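September
Posted by the Ristiditz shop team

Bronis Practice Room, simulated demonstration kit

If you've ever tried to gather good examples for a learning arm on a real bench, you know how the afternoon goes: something rolls under the table, and you spend longer resetting than recording. We built the Bronis room for exactly those folks (we were those folks!). It's a rendered room with a two-finger gripper, and you drive it yourself while every move is saved alongside the wrist view.

The starter pack comes with 5 room layouts and 200 recorded runs, so you can look through somebody else's driving before you try your own. Add your runs to the same folder and the Sawatzky trainer reads them all together. Please do keep the clumsy ones, too, with a note, as a learner can get a lot out of a slow, wobbly recovery.

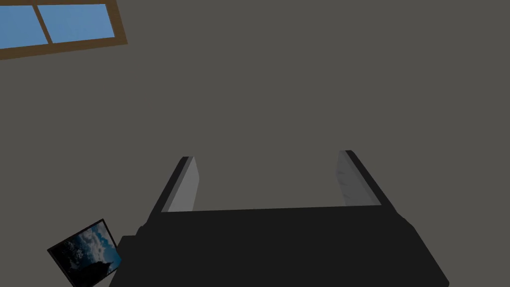 Wall color, window and pictures can all be swapped from the room menu, and we'd gently suggest changing them every 21 runs or so, before your learner gets too fond of one wall. Start each run with the fingers open.

Filed under: Simulation > Data Collection Kits

Comments (2)

fatitz_lab: Does the pack load on an older laptop? Mine gets pretty warm.

benchmouse: Mine runs fine with shadows turned off. I'd love more rooms, please!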